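Getura town budget: the school roof can wait, but the mayor's parking lot can't

So I finally sat down with the Getura budget over coffee, all 114 pages of it, and I'm still a little steamed. 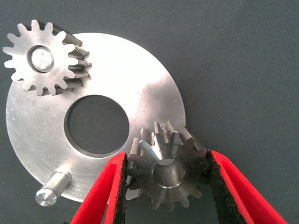
Page 35 is where it gets good. The elementary school in Kukard asked for a new roof for the third year in a row, and it got pushed back again. Fine, money's tight, I get it. But then you flip ahead and there's a repaving job for the lot behind town hall (30 spaces, mostly empty whenever I go by!) and that one sailed right through in April.

My favorite line is the $3,117 for "signage consultation." Who are we consulting? It's a parking lot. Put up a sign that says parking.

I called the clerk's office and got told to put my questions in writing, so I did - two pages, single spaced. No answer yet. If you live out on the Pawlak side, your council seat is up this fall, and so far only one person is running for it. Please think about it. I'll bring you cookies.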